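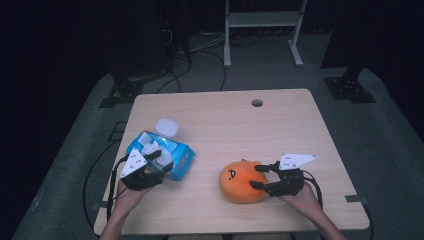 Tissue box and orange plush on the light table, December.

Notes on the table objects, for me and whoever takes over the shelf from Macarena.

The blue tissue box stays on the list. It is the only soft-sided cardboard thing we have left, and the corners are still decent. The box weighs less every week because people take tissues from it when they have a cold. Please use the one by the sink. If you do pull one out, write it on the sheet so the weight column means something. I weighed it again at 9:40 and put the number in the sheet under item 4.

The orange plush is item 20. Pascual wants it called "orange, round" in the sheet and not "pumpkin" or "fruit", which we have both been writing. I changed the old rows. Search for "pumpk" if you find any I missed, there was at least one typo. It needs a surface wash before January. The label says cold water, no dryer. Last time it took 3 days to dry through on the rack and it smelled a bit, so start it before a break.

Table: the light wood top marks easily. Wiped it down with plain water and a cloth, no spray. The Zullov cleaner left a dull patch on the other table and Macarena spent an hour trying to polish it out. Cables for anything that sits on top can go down through the hole near the far corner, but it is small and most plugs won't fit, so feed the bare end up from underneath if there is one.

Carpet: vacuumed as far back as the white rack. Did not move the stands. Lint from the plush shows up on the gray more than I expected.

Sheet total is now 3,783 rows, old and new together. Pascual is going to split it by object type. Until he does, don't sort by the name column, it breaks the links to the Plama tab.

To get:
tissues, same size box, any color but blue so we can tell them apart
lint roller
felt pads for the table feet (Olivares had the right size last time)

Macarena has the key to the supply closet until the end of the month. After that ask me.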